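Zuno – puesto de porcionado asistido para cocinas y obradores

Inicio > Equipos > Cocinas colectivas > Zuno

Zuno es un puesto de trabajo con brazo robótico para colocar piezas pequeñas de alimento en cuencos, platos y bandejas. Lo fabrica Buvo y lo distribuye e instala Ginine. Está pensado para cocinas colectivas, obradores y talleres de preparación donde una parte del turno se va en un gesto muy repetido: coger una pieza, ponerla en un recipiente, apartar el recipiente y empezar otra vez.

El equipo ocupa el sitio de una mesa de trabajo corriente y se puede poner al final de una línea ya existente. No hace falta cambiar los cuencos ni las bandejas que la cocina utiliza hoy, siempre que su diámetro esté dentro de los límites que se indican más abajo.

Qué incluye el equipo

Brazo de mesa con pinza de dos dedos
Cámara montada en la muñeca del brazo
Superficie de trabajo mate
Mando de parada con cable
Pantalla de manejo con menús en español, portugués e inglés
Juego de dedos de repuesto
Dos días de formación en el lugar de trabajo

Cómo se trabaja con Zuno

La persona encargada del puesto prepara la superficie, elige en la pantalla la receta de colocación y deja el recipiente en su zona. El brazo se acerca desde arriba con la pinza abierta, busca el borde del recipiente y después la pieza. Cuando no está seguro de lo que ve, se detiene y pide ayuda en la pantalla. La persona puede entonces corregir la posición con la mano o saltar ese recipiente y seguir con el siguiente.

Una receta nueva se enseña en 45 minutos. Se hace con el recipiente real y con la pieza real, no con modelos de plástico, y la debe hacer alguien que conozca el producto. Hemos visto que los cocineros enseñan mejor que los técnicos: saben dónde se marca una fruta si se aprieta, y cuál es la cara que tiene que quedar hacia arriba.

La memoria guarda 64 recetas. Si la cocina trabaja por temporadas, las recetas antiguas se pueden copiar a un archivo y volver a cargar al año siguiente.

Preparación de la superficie

Para el arranque recomendamos una cuadrícula de cinta azul de pintor, pegada a mano sobre la mesa. La cinta ayuda a las personas a hablar de las posiciones (“un cuadro más a la derecha”) y permite repetir una prueba desde el mismo lugar. No es necesario que las líneas sean perfectas. Si un extremo se levanta, conviene cambiar esa tira al terminar la sesión. Muchas cocinas quitan la cinta cuando las recetas están estables; otras prefieren dejarla durante toda la temporada.
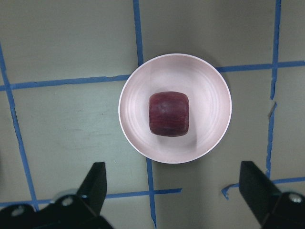
Kanako Imai
Responsable de puesta en marcha, Ginine

Trabajo en las instalaciones de Zuno desde la primera que hicimos, y escribo esta parte de la página porque las preguntas que recibo no son casi nunca sobre el motor o la cámara. Son sobre las personas. ¿Quién va a estar en el puesto? ¿Qué hará el resto del tiempo? ¿Tiene que aprender informática?

En el obrador Rocha, que prepara postres y guarniciones para comedores de empresa, el porcionado lo hacían cuatro personas de pie, por turnos. Empezamos en mayo con un solo recipiente, un cuenco redondo y poco profundo, y con una sola pieza en el centro. Una pieza pequeña en un cuenco ancho parece un ejercicio fácil, y para una mano lo es. Para el brazo hay que decidir la altura de la bajada, la abertura de los dedos y qué hacer si el cuenco tiene un acabado con brillo, porque los reflejos cambian según la hora. La primera semana la dedicamos casi entera a esto, y una parte fue simplemente mover una lámpara.

Las cuatro personas continúan en el obrador. El cambio está en el reparto del turno. Una de ellas atiende el puesto, coloca los recipientes y revisa lo que sale; las otras han pasado a la preparación y al control de pedidos, que antes se hacía con prisa al final de la mañana. El puesto de Zuno es rotativo y nadie pasa en él la jornada completa. Esto lo pidió el propio equipo y ahora lo proponemos en todas las instalaciones.

También hubo cosas que no salieron bien. El aviso sonoro era demasiado agudo y el personal lo apagaba, con lo cual el brazo quedaba esperando sin que se supiera. Ahora el aviso es una luz en la pantalla y un tono más bajo, que se puede regular. Otra dificultad fue el ritmo. El brazo es constante, y una persona no lo es ni tiene por qué serlo – a las once de la mañana no se trabaja igual que a las siete. Por eso añadimos un botón de pausa que no pide contraseña ni deja registro con el nombre de quien lo pulsa. Algunos encargados me han preguntado si este registro se puede activar. No se puede.

Mi consejo para quien está pensando en comprar el equipo es hablar con el personal antes de pedir el presupuesto, y traer a la demostración a dos o tres personas de la línea. Ellas preguntan lo que después importa: si se limpia fácil, si hace ruido, si se puede parar con el codo cuando una tiene las manos ocupadas. (Sí, se puede. El mando de parada se fija al borde de la mesa, en el lado que se prefiera.)

Características técnicas

Tipo de pinza: dos dedos paralelos, color negro, desmontables con destornillador
Piezas adecuadas: sólidas, de superficie firme o semifirme
Piezas no adecuadas: líquidos, cremas, hojas sueltas, productos que se deshacen
Diámetro de recipiente: de 10 a 30 cm
Recetas en memoria: 64
Alimentación: toma de corriente monofásica
Cambio de dedos: 5 minutos

Limpieza y mantenimiento

Los dedos se desmontan y se lavan al final de cada turno. La superficie se limpia con un paño húmedo y detergente neutro; no se deben usar estropajos metálicos, que dejan brillos y dificultan la lectura de la cámara. La lente se limpia en seco. Las rayas leves y las marcas de uso en la mesa no afectan al funcionamiento.

Ginine realiza una revisión anual, incluida en el contrato de servicio. Los dedos son una pieza de desgaste y se piden por separado, en parejas.

Seguridad en el puesto

Zuno se entrega con la velocidad limitada y con parada por contacto. La evaluación de riesgos del puesto corresponde a la empresa que lo utiliza; nuestro equipo entrega la documentación necesaria y puede estar presente el día de la evaluación. No se debe trabajar con las manos entre los dedos de la pinza, tampoco cuando el brazo está en pausa.

Compra, alquiler y prueba

El equipo se puede comprar o alquilar por temporada. Antes de decidir ofrecemos una prueba de 5 jornadas en su cocina, con sus recipientes y su producto. El transporte de la prueba está incluido en la península; para las islas, consultar.

Para pedir una prueba, indique en el formulario el tipo de recipiente, el tipo de pieza y el número de personas que trabajan en la línea. Si tiene una fotografía de la mesa actual, adjúntela también.

Solicitar prueba
Descargar ficha técnica
Pedir repuestos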